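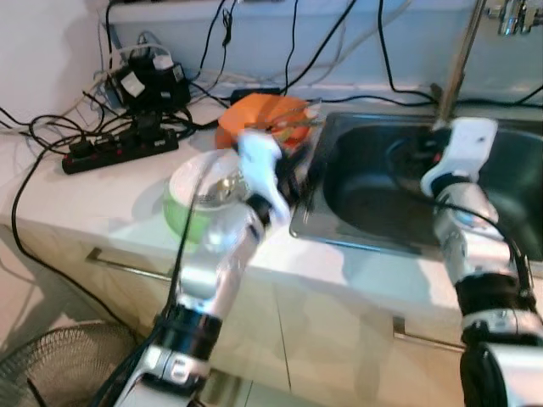 Start > Projekte > Küchenassistenz Fenau > Zwischenberichte

Zwischenbericht September: Regeln für den Betrieb am Spülplatz

Seite drucken | Per E-Mail senden

Liebe Kolleginnen und Kollegen bei der Clusetti-Förderung,

ihr wolltet diesmal weniger über Greifquoten lesen und mehr darüber, wie wir den Betrieb geregelt haben. Mache ich gern, denn genau da ist seit dem letzten Bericht am meisten passiert! Die Betriebsordnung für den Standort Fenau steht in der zweiten Fassung, sie hat 16 Punkte und passt auf ein Blatt. Die erste hatte 20, und vier davon hat schlicht keiner gelesen (ich auch nicht, ich gebe es zu).

Kurz das Wichtigste. Vor jedem Lauf geht eine Person die Startliste durch, sieben Zeilen, laut vorgelesen. Wer vorliest, fährt nicht. Das klingt umständlich, dauert aber keine zwei Minuten, und Sepehr Rashti hat darauf bestanden, nachdem er sich die Abläufe bei Dradari angeschaut hatte. Solange die Arme unter Strom stehen, greift niemand über die Arbeitsplatte, auch nicht »nur mal eben« nach einem Löffel. Wer etwas umstellen will, sagt Halt, wartet auf die Bestätigung und protokolliert es hinterher.

Beim Geschirr haben wir lange diskutiert. Jetzt gilt: kein Glas, keine Messer, dafür Schüsseln und Teller in kräftigen Farben und normales Kochbesteck.

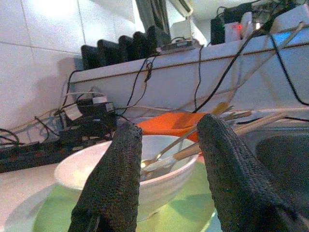 Bei den Löffeln und allem mit Holzgriff war die Frage, ob sie vorher in eine feste Lage müssen. Nein, müssen sie nicht. Die Ausgangslage wird nur notiert, sonst üben wir am Ende immer denselben Griff und freuen uns über Zahlen, die in einer echten Küche nichts wert sind. Im September haben wir so 62 Läufe protokolliert, alle mit Startliste, alle mit Unterschrift. Bei 7 davon wurde Halt gerufen, jedes Mal steht der Grund dabei. Ich finde das eine gute Zahl, mir wäre viel unwohler, wenn da eine Null stünde.

Jetzt zum Teil, der noch nicht fertig ist: Strom und Wasser. Punkt 11 sagt, dass der Hahn während der Läufe zu bleibt und das Becken vorher ausgewischt wird. Punkt 12 regelt die Kabelführung, und da sind wir ehrlich gesagt noch nicht, wo ich hinwill. Kabel und Netzteile sollen komplett weg von der Arbeitsplatte und vom Beckenrand. Colombo hat uns dafür einen Kanal angeboten, der oben an der Wand sitzt, das Angebot liegt bei mir auf dem Tisch. Bevor der nicht hängt, gibt es keine Läufe mit Wasser, Punkt.
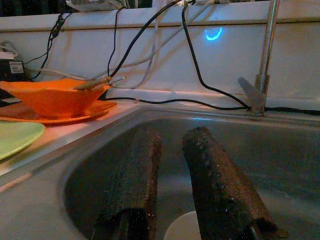

Greifer über dem Spülbecken, links Schüssel und Teller in Orange, an der Wand die Kabel zu Punkt 12.

Am Budget ändert sich nichts, den Kabelkanal kriege ich aus den Sachmitteln hin. Was ich von euch bräuchte, ist ein Ja dazu, dass wir die Läufe mit Wasser in den nächsten Abschnitt schieben. Die Betriebsordnung und die leere Startliste schicke ich euch getrennt, schreibt bitte direkt rein, wenn euch etwas fehlt. Offen ist außerdem noch, wer die Startliste abzeichnet, wenn Sepehr und ich beide unterwegs sind.

Seite drucken | Per E-Mail senden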